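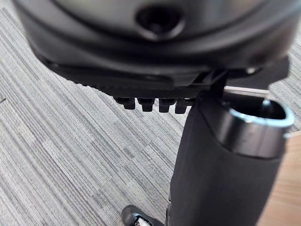

Filed under: Open Data / Household and Office / Packing

Javska Packing Records
README for version 2

This is a written record of things that were packed, wrapped, moved and put away in the Javska office. It contains 153 entries. Each entry is about one object: what we call it, what it was wrapped in, where it was put, and whether the person who needed it next could find it from our words alone.

We began the list because the office was going to change rooms in July, and everybody had a different idea of what "packed" means. For Freya Hollis a thing is packed when it is in a box with a lid. For me it is packed when it has film around it and can travel without scratches. The list was first a shared sheet with many colors. Joana Baptista proposed to clean it and publish it, so that people who study household and office words can use it too.

What is in the files

items.csv – the main table, one row per object
wraps.csv – the list of wrapping words and what we mean by them
notes.txt – longer remarks, in the order in which they were written
changes.txt – differences from the first version

The columns of items.csv

item_name: the everyday name, in lower case, without brand. We write "blue item" if the name was not agreed.
color: the main color seen from outside. For a wrapped object it is the color seen through the film. If the paper hides it, the cell is "hidden".
wrap: none, clear film, paper, bubble sheet, cloth, or box only.
open_end: yes, no or unknown. It is used for tubes, sleeves, bags and similar objects.
rests_on: floor, shelf, table, other object.
wheels: yes or no. A chair has yes. A box standing on a trolley has no, the wheels belong to the trolley.
found_again: yes, no, or with help.
written_by: initials of the person.

About the color column

Color was the hardest column. Black and dark gray were mixed all the time, mostly for fabric and rubber. On our carpet it is also easy to make mistakes. The tiles are gray with fine stripes, and the direction of the stripes changes from tile to tile, so one tile looks light and the tile beside it looks like charcoal. Albertina Matos wrote "light gray floor" and Mackenzie Grewal wrote "dark floor" for the same corner. We removed the floor color from the table for this reason. In version 2 the floor is only "floor".

For shiny parts please note the following rule. If an object is black and has a metal rim, collar or handle, the color is black and the metal goes in the notes. Before this rule, several black tubes were registered as silver by the person who looked from the top.

About the wrap column

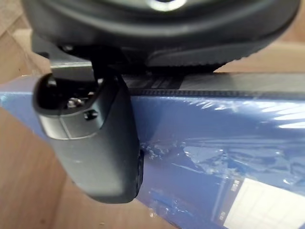
Wrap value: clear film. Color value: blue.

Clear film means any transparent plastic that goes close around the object. It does not matter if it is thin or thick, or if it came from the shop or from our own roll. We tried in the first version to separate "shop film" and "our film", but after the object is carried two times between rooms it is not possible to say which is which.

Loose transparent bags are also clear film. Mackenzie does not agree with this and his opinion is kept in notes.txt. If you need the difference, search there for the word "bag". We found 33 entries with it, but the word was not required, so it can be missing in others.

Bubble sheet is separate because people handle it differently. They press it, and they tend to put it with the bumps outside.

How the entries were made

The person who packed the object wrote the row, normally on the same afternoon. A second person read only the row, without seeing the object, and went to look for it. The result is in found_again. We gave ten minutes for each search. When the second person asked a question to anybody in the room, we wrote "with help", even if the question was very small.

Please do not read found_again as a measure of how good the people are. Armindo – this is me – has the most "no" values, and I also did the searches in the store room, where the lamp is weak and things lie on top of each other.

Rows that need care

The chairs. They were entered before we had the wheels column, and it was filled afterward from memory.

Long objects. We have no column for length. A rolled poster and a floor lamp stand look equal in the table. Joana started a length column but measured only 10 objects, so we left it out.

Objects inside other objects. If a cable was inside a mug and the mug was inside a box, we made one row for the mug. The cable is only in the notes. I would do this in a different way today.

Names in two languages. Some rows had the Portuguese name first and the English was added later by Freya. She changed the names when they sounded strange, for example "tape helper" became "tape dispenser". The old names are in changes.txt.

Possible uses

The table can be useful for exercises on naming and describing common things, for small tests of search in a text, or for planning your own move. Albertina used it as a template when her sister moved to a new apartment, with the columns for kitchen things added. It is too small for statistics about offices in general, and all of it comes from one office.

What we left out

Letters, personal bags, medicine and food are not in the table. Objects with a person's name on them are listed under the object only. The initials in written_by can be removed on request.

Changes from the first version

- floor color removed
- "plastic" in the wrap column replaced by "clear film" or "bubble sheet"
- open_end added
- double rows for the same lamp joined into one
- spelling made American in all files

Corrections

If you find an error, please write the row number and the column, and say what the value should be. Freya collects the corrections for items.csv and I take the ones for notes.txt. Questions about wraps.csv go to Joana. The next version will have the length column if we find the time to measure the remaining objects, starting with those on the store room shelf.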